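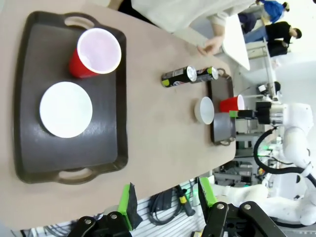 Slide 1. Two trays, one table

Say good morning, thank Irina Neagu for the room. Talk runs to the coffee break, questions at the end.

Start with the big tray. A red cup and a white plate have it to themselves. Ask the room: would you carry it like this? Wait for hands. Someone will say the cup should be standing up. Agree and move on.

Slide 2. Cups

Cups cause most of our breakage and spills at Bramville. Last February we logged 230 tray incidents and 94 were cups. Read both numbers slowly — people write them down. 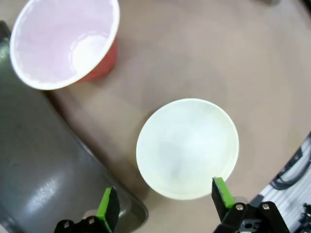

A light plastic cup needs a clear landing spot. Teach new staff to look at the base first, then the rim of the tray. Cups go down before anything tall. Mention Relu Căpraru's habit of setting the heaviest piece in the middle and working out from there.

Slide 3. Which tray for what

Large tray for plates and whatever goes with them. Small tray for drinks and one small bowl at most. Carnport staff do it the other way around and it works for them, so don't argue the point if they bring it up.
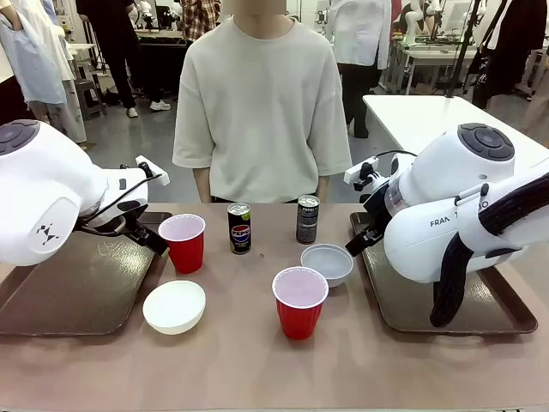 Leave space between the trays. You need somewhere to put a cup while you make up your mind. Handles should face the person who will lift.

Slide 4. Bottles and cans

A bottle lying down rolls when the tray tips. Stand it up or wedge it. Same for cans. Skip the Nestwood story if time is short.

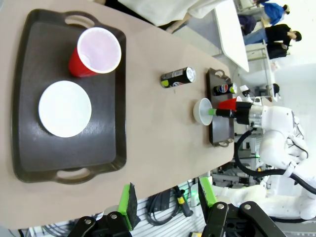 Cup and plate on the large tray, Pepsi bottle on the small one.

Ask for fixes from the floor, take two or three. Handouts are by the door, 200 copies.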